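Guardamos os seus dados de navegação para melhorar a sua experiência. Ao continuar neste site, aceita a nossa política de cookies. Aceitar todos | Gerir preferências

4. Regras de trabalho na célula de desmontagem

4.1 De onde vieram as regras

Confesso que, quando comecei a escrever esta secção, pensei que ia caber em meia página. As regras da célula estavam coladas na parede, eram curtas, e achei que bastava copiá-las para aqui com uma ou duas referências às normas de colaboração homem-robô. Depois fui reler o caderno da célula e percebi que metade do que fazemos no dia a dia não estava na folha da parede, e que uma parte da folha já ninguém cumpria (eu incluído!). Por isso o que se segue é a versão revista, a que usámos no projeto Dika desde julho, com os comentários que me parecem úteis a quem queira montar uma coisa parecida.

O ponto de partida foi o protocolo Brodby, que herdámos de um projeto anterior de paletização. É um bom protocolo para caixas de cartão. Diz quem pode entrar na célula, quem tem a consola na mão, o que se faz depois de uma paragem de emergência. Só que pressupõe um objeto fechado, rígido, com seis faces conhecidas, e um computador aberto é quase o contrário disso – tem arestas de chapa, cabos que mudam de sítio quando se lhes toca e peças que parecem presas e não estão.

4.2 Antes de ligar o braço

A primeira regra é aborrecida e continua a ser a mais importante: nenhum equipamento entra na célula sem ter passado pela bancada de preparação. Lá desliga-se o cabo de alimentação, carrega-se no botão de arranque para descarregar o que houver e espera-se 2 minutos antes de abrir. A fonte de alimentação não se abre nunca, nem na bancada nem na célula. Sai inteira e vai inteira para o contentor próprio.

A segunda regra trata da ficha de entrada. Usamos o registo Testen, uma folha simples em que se anota o modelo, o estado da caixa e as peças em falta. Na primeira versão pedíamos demasiada coisa, e o resultado foi o que se esperava: das 282 fichas preenchidas antes da revisão, muitas tinham o campo das observações em branco. Cortámos a folha para um terço e passou a vir preenchida. Gostava de dizer que houve aqui um grande estudo de usabilidade, mas foi uma tarde de irritação com uma caneta vermelha.

4.3 Com o braço em movimento

Aqui o Brodby deixava-nos sozinhos, e fomos buscar ideias às notas do grupo Đào, que trabalha com eletrodomésticos pequenos. Deles adotámos a ideia da cota de espera: o braço desce depressa até uma altura fixa acima da peça mais saliente, para, e só depois continua, a 30 milímetros por segundo no máximo, até ao contacto. A paragem custa tempo de ciclo, e quem faz as contas à produtividade não gosta dela. Eu gosto bastante. É nesse momento que o operador olha para dentro da caixa e confirma que o alvo é o alvo.
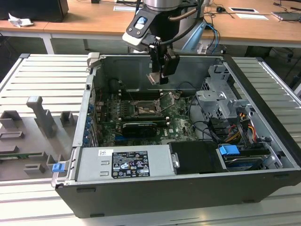
Figura 3. Garra acima da placa-mãe, torre deitada e painel lateral retirado.

A cota de espera define-se por zona e não por caixa, e esta foi a alteração que mais discussão deu. Uma torre deitada tem alturas muito diferentes lá dentro, e uma cota única obriga a escolher entre ser lento em todo o lado ou arriscar um toque na estrutura. Na figura 3 as pontas dos dois dedos estão viradas para baixo, logo acima da área do socket do processador, e a gaiola metálica das unidades fica no extremo direito, com os cabos amarelos, vermelhos e pretos a passar por ela. Para nós são duas zonas distintas, cada uma com a sua cota, e a passagem de uma à outra faz-se sempre por cima da caixa, nunca em linha reta pelo interior. Parece óbvio assim escrito, mas o planeador de trajetórias adora linhas retas.

Os cabos merecem uma regra só deles. Um cabo solto não conta como obstáculo no modelo da célula, porque não conseguimos prever-lhe a forma, e então tratamo-lo como motivo de paragem: se atravessa a zona de trabalho, o operador afasta-o com o braço parado e o modo manual ativo. Mãos dentro da caixa com o modo automático ligado, nem por um segundo.

4.4 O que ficou por resolver

O limiar de força ainda nos incomoda. Começámos com um valor único para todas as peças e acabámos com uma tabela que cresce a cada modelo novo – prática, mas difícil de defender como norma.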